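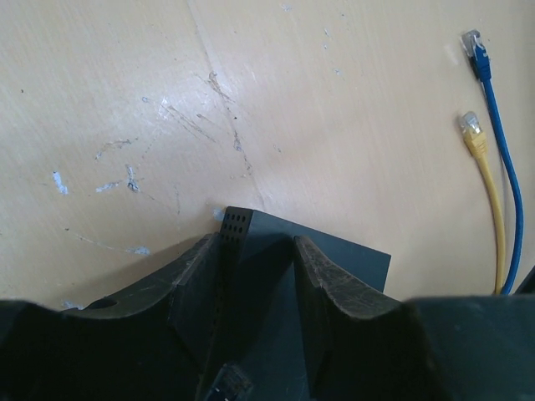
Zwei Netzwerkkabel mit RJ45-Steckern, eines gelb, eines blau, auf einer gebrauchten Holzplatte.

Patchkabel

Ein Patchkabel (auch Netzwerkkabel, Ethernetkabel oder, bei mir daheim, schlicht »die Strippe«) ist ein fertig konfektioniertes Kabel mit einem Stecker an jedem Ende, das zwei Netzwerkgeräte miteinander verbindet oder ein Gerät mit einer Dose in der Wand. Ich pflege diesen Eintrag im Wemby-Lexikon jetzt schon eine ganze Weile und habe ihn im November endlich mal komplett neu geschrieben, weil die alte Fassung fast nur aus Abkürzungen bestand – und wer die alle kennt, der schlägt hier ja nicht nach!

Bezeichnung

Das Wort kommt vom englischen »to patch«, also flicken oder zusammenschalten. Gemeint war ursprünglich das Stecken von Verbindungen an einem Steckfeld, dem Patchfeld. Heute sagen viele Leute zu jedem beweglichen Netzwerkkabel Patchkabel, auch wenn weit und breit kein Patchfeld in der Nähe ist. Ich mache das auch so. Streng genommen muss man davon das Verlegekabel unterscheiden, das starr ist und fest in der Wand oder im Kanal liegt.

Der Stecker

Der durchsichtige Kunststoffstecker heißt im Alltag RJ45. Puristen bestehen auf 8P8C (acht Positionen, acht Kontakte), und sie haben recht, nur hat mir im Laden noch nie jemand ein 8P8C-Kabel verkauft. Im Stecker liegen acht Adern nebeneinander, paarweise verdrillt kommen sie aus dem Mantel. Die Verdrillung dämpft Störungen zwischen den Paaren und von außen, deshalb soll man sie beim Selberbauen so wenig wie möglich aufdrehen.

Oben auf dem Stecker sitzt die Rastnase, und über die könnte ich einen eigenen Artikel schreiben. Sie klickt so schön ein und bricht so furchtbar leicht ab! Dann hält das Kabel zwar oft noch irgendwie, rutscht aber beim kleinsten Zug heraus. Dagegen hilft die Knickschutztülle, das farbige Gummi- oder Kunststoffteil hinter dem Stecker. Manche Tüllen haben eine kleine Haube über der Nase, andere schützen bloß das Kabel vor dem Abknicken. Die Farbe der Tülle muss übrigens nicht genau die des Mantels sein, beim blauen Kabel auf dem Foto ist sie dunkelblau.

Belegung

Es gibt zwei verbreitete Belegungen, T568A und T568B, die sich darin unterscheiden, dass das grüne und das orange Adernpaar getauscht sind. Beide Enden gleich ergibt ein normales, durchverbundenes Kabel. Ein Ende A und das andere B ergibt ein Crosskabel, mit dem man früher zwei Rechner direkt verbunden hat. Heutige Geräte erkennen das meistens selbst und tauschen intern. Ich habe trotzdem noch 3 Crosskabel in der Schublade, man weiß ja nie.

Kategorien

Wie schnell es durch die Leitung geht, hängt unter anderem von der Kategorie ab. Sie steht normalerweise auf dem Mantel aufgedruckt:

Cat 5e: reicht für Gigabit auf bis zu 100 Metern.
Cat 6: ebenfalls Gigabit, auf kürzeren Strecken auch 10 Gigabit.
Cat 6A: 10 Gigabit auf bis zu 100 Metern, dafür oft dicker und störrischer beim Biegen.

Am Äußeren sieht man den Unterschied kaum, da hilft nur lesen (bei mir inzwischen mit Lupe).

Farben

Eine verbindliche Farbordnung für Patchkabel gibt es nicht. Gelb, blau, grau, rot, grün, technisch ist das völlig egal. In vielen Werkstätten und Serverräumen gibt es aber eine Hausregel. Levente Kozma, der früher bei Collisel die Verteilerschränke betreut hat, nahm Gelb für die Telefone und Blau für die Arbeitsplätze und wurde sehr ungemütlich, wenn jemand das durcheinanderbrachte. Bei Relitano war es genau umgekehrt. Mein Rat: irgendeine Regel festlegen, auf einen Zettel schreiben und den Zettel innen an die Schranktür kleben.

Umgang und Aufbewahrung

Kabel mag man bitte locker in Schlaufen legen und nie um Hand und Ellbogen wickeln, das gibt Drall und irgendwann Knicke. Ein Klettband drum, fertig. Kabelbinder gehen auch, solange man sie nicht zuzieht wie einen Schraubstock. Wer mehrere Längen besitzt, schreibt sie am besten gleich auf ein Fähnchen am Stecker. Das Inventar im Vereinskeller Moffat führt 1.376 Patchkabel, und von denen waren beim letzten Durchsehen genau 4 beschriftet. Ich sage dazu weiter nichts.

Prüfen lässt sich ein Kabel mit einem einfachen Leitungstester, der die acht Adern nacheinander durchgeht. Über die tatsächlich mögliche Geschwindigkeit verrät so ein Gerät allerdings nichts, dafür braucht es einen richtigen Messkoffer.

Siehe auch: Crosskabel, Patchfeld, Switch, Verlegekabel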